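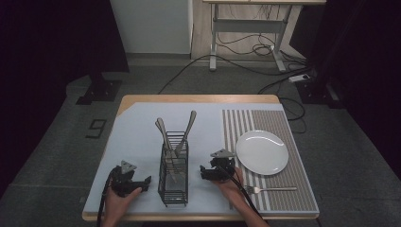
3.2 Laying a place from the holder

I'll admit I got way too interested in cutlery holders while we were doing this part of the study. Ours is black wire mesh, tall enough that the handles poke out over the top (Figure 4), and people look at it before they look at the plate. We logged 141 place settings at the Udelach site, all with a striped mat and a plain white plate.

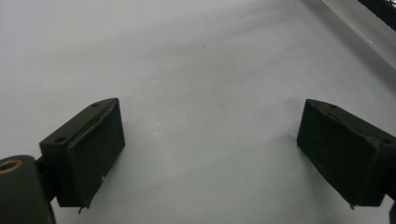 The fork was where folks slowed down. Some set it down right away, some fussed with it for ages, and I loved watching the fussing! Across all 300 trials at both sites, Stoston included, the mat did most of the guiding. 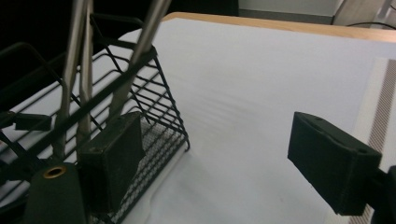
Page last changed: January, 4:10 p.m.

Figure 4. Wire holder with utensils standing in it.

Handles lean whichever way they like in a holder this open, so we scored reach and placement separately. The Yilma scoring sheet has a column for each.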